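Sorting Out the Supply Closet

The shared supply closet at Faltley reopens in October with a new layout, and a few of the old rules have changed along with it. Most of what follows concerns the groups that use the craft and mending rooms, but anyone with a key should read it.

The closet had 224 items on its sign-out list last spring. Of those, 29 had no group name next to them and 17 were listed twice. The list has been retyped from scratch. Please check your group's page, which is taped inside the door, and cross out anything you no longer want kept.

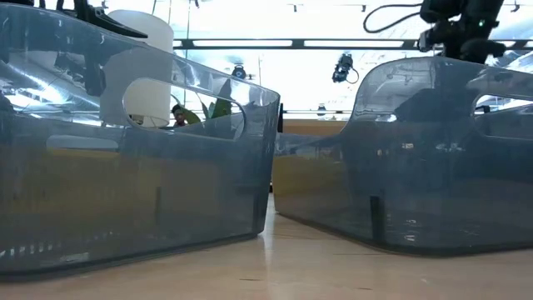
Fabric is now stored by weight, with heavy cotton and canvas on the bottom shelf and lining material at the top. Thread stays in the drawers. Yarn has moved to the hall cupboard, as it was taking up two full shelves and the Drivham knitters meet on that side of the building anyway. Scissors must go back on the hooks. Paper scissors have tape on the handles and should not be used on cloth.

Donations are on hold until the end of the month. We have 11 bags of scrap fabric still to go through, and there is no floor space for more. After that, drop-offs will be taken in the mornings only. Buttons, zippers and elastic are always useful. We can't take foam, stuffing or opened glue.

Small items such as pins, bobbins and snaps should be kept together by type. If you finish a packet, write it on the reorder sheet.
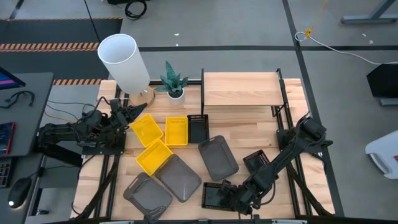
Bajpai asked whether the sign-out limit could be longer than two weeks, as a quilt top takes more than that and the cutting mats are hard to get back once returned. The limit is now three weeks for mats and rulers and stays at two for everything else. Renewals go on the same sheet, on a new line.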